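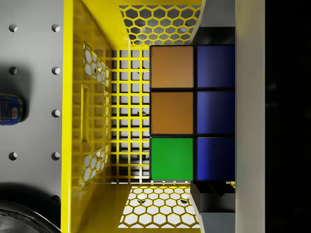

April
By the Culture Desk

The streaming service Ludineo is bringing back Skirkness for another season, and I wish it would stop at 2. I liked the show, and I watched the second season faster than the first. I still think it should be over.

For anyone who missed it, Skirkness is a drama set in a harbor town where the ferry has been cut to one sailing a day. The first season followed the family that ran the ticket office. The second followed the same family after the office closed. By the last episode the house was sold, the brothers were speaking again and the mother had moved inland. Every question the show had raised was answered, apart from who set fire to the boat shed, and I thought leaving that one open was a good choice.

The new season will apparently be about the boat shed.

This has become the normal way of doing things. A series gets one good ending, and the people paying for it go looking for whatever was left on the floor. A loose thread used to be something viewers argued over on the way to work. Now it is treated as a plan for eight more hours.

Marchal went the same way. It was a small, dry comedy about a court stenographer, and it ran for 68 episodes. I would keep the first half of those. After that the jokes were mostly references to earlier jokes, and the stenographer, who had been funny when she hardly spoke, was given a podcast. The ratings held up for a long time. People kept it on while they made dinner. I did too, and I couldn't tell you how it ended.

The usual defense is that no one is forced to watch. True, but a long decline does change how you feel about the good part. When I recommend Marchal now, I have to add instructions: start at the beginning, skip the wedding, stop when the judge retires. A friend who asks for something to watch doesn't want instructions.

There is also the matter of what doesn't get made. Clivel was on the same service, ran for 8 episodes and was then dropped. It was odd and sometimes slow, with a whole episode set in a parking garage, and it had more ideas than most shows that last ten years. I don't know what it cost. I do know that the money for a third trip to Skirkness could have gone to something new, and that a viewer scrolling through a menu of 495 titles is not short of familiar ones.

I understand the other side of this. Crews need steady work, and a returning series provides it. Some shows only find their feet in the third year. Actors grow into parts, and writers work out which characters belong in a room together. If Skirkness had been cut off halfway through its story, I would be asking for more of it.

But it wasn't cut off. It finished, and finished well - the last shot of the empty slipway was as good as anything I saw on television that year. I would like that to be the last shot. I'll watch the first episode of the new season when it arrives, mostly to see the town again, and I hope the boat shed gets less screen time than I expect.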